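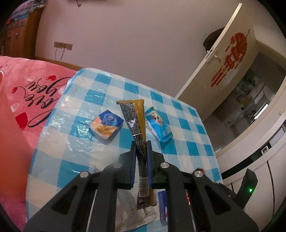 Danelow : le goûter de la salle des fêtes survit à son règlement

La commune de Danelow a fini par voter. Après trois réunions et une suspension de séance pour cause de café froid, le conseil a adopté en octobre le nouveau règlement du goûter mensuel, un texte de 4 pages consacré pour l'essentiel aux gâteaux sous emballage individuel.

Jusqu'ici, chacun apportait ce qu'il voulait sur la toile cirée à carreaux. Désormais, le fait maison devra porter une étiquette avec la liste des ingrédients, tandis que l'industriel passera sans formalité. Les tartes aux prunes de Märta Kvam, servies depuis des années sans incident connu, se retrouvent donc plus suspectes qu'un quatre-quarts sous plastique. « J'ai écrit : prunes, farine, beurre. On m'a demandé la provenance du beurre. Du frigo », résume l'intéressée.

L'adjointe Sevim Soylu défend un texte « équilibré », adjectif qu'elle a aussi employé pour le budget et le nouveau rond-point. La participation passe de 40 à 70 centimes, boisson comprise, à condition d'aimer la chicorée.

Une pétition réclamant le retour à l'ancienne formule a recueilli 435 signatures. La salle contient 70 chaises. La mairie promet d'étudier la question des chaises.

Prochain goûter à 15 h 30. Étiquettes disponibles à l'accueil, stylo non fourni.

Contact de la rédaction | © Le Courrier de Danelow, tous droits réservés | Retour en haut de page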